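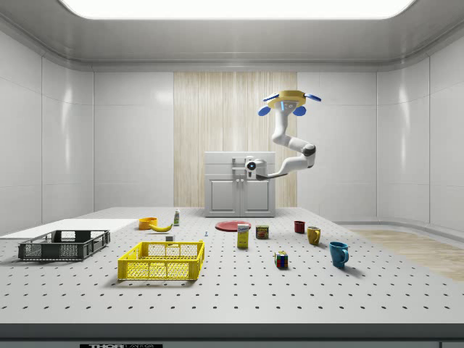 Sorting table and overhead arm, simulator view used for the walk-through

Open day safety checklist – robot demonstration
Site: Pekstead, ground floor demo room
Checked by: Stanisława Nowakowski
Round 2, October

1. Simulated run matches the printed task card
OK. Both crates start empty, and the card now says so. I watched the full sequence on the big screen and loved it all over again.

2. Loose items on the table
OK. Bowl, banana, plate, mugs and the puzzle cube are spaced well apart, so visitors can follow which one the arm is going for. Please keep the spacing like this in the real room – the children at the Brzozowska visit could call out the next item before it moved, and it made their morning!

3. Arm parked clear of the table items at start
OK in the simulator, with the gripper up in front of the white cabinet. Still to be repeated on the real arm before doors open.

4. Cabinet doors and drawer
Comment: the drawer is not part of the visitor demo. Take it off the menu on the Walura tablet so that a keen visitor can't pick it.

5. Visitor line on the floor
NOT DONE. Old tape has lifted near the entrance. Lay new tape 213 cm from the table edge and check it again after lunch, when it gets the most feet.

6. Emergency stops
OK. Both pressed, both reset, both logged. Let visitors see one being pressed at the start of each session. It's a lovely bit of theatre and people ask very good questions afterwards.

7. Group size
Max 8 at the line, plus one host. We had around 133 people through last time and the queue went right down the corridor, so the host at the door needs the clicker and a chair.

8. Cables and trip points
Partly done. Screen cable covered. The extension lead for the Grivimwood display still crosses the side door – move it or cover it.

9. Sound level
OK. You can talk over it easily.

10. Host briefing
Comment: all hosts to run the simulated version once themselves, start to finish. Ten minutes well spent, and rather fun. Anyone who hasn't done it can help at the door instead.

Open items: 3, 4, 5, 8
Recheck: 8.30 am on the day, before the first group
Signed: S. Nowakowski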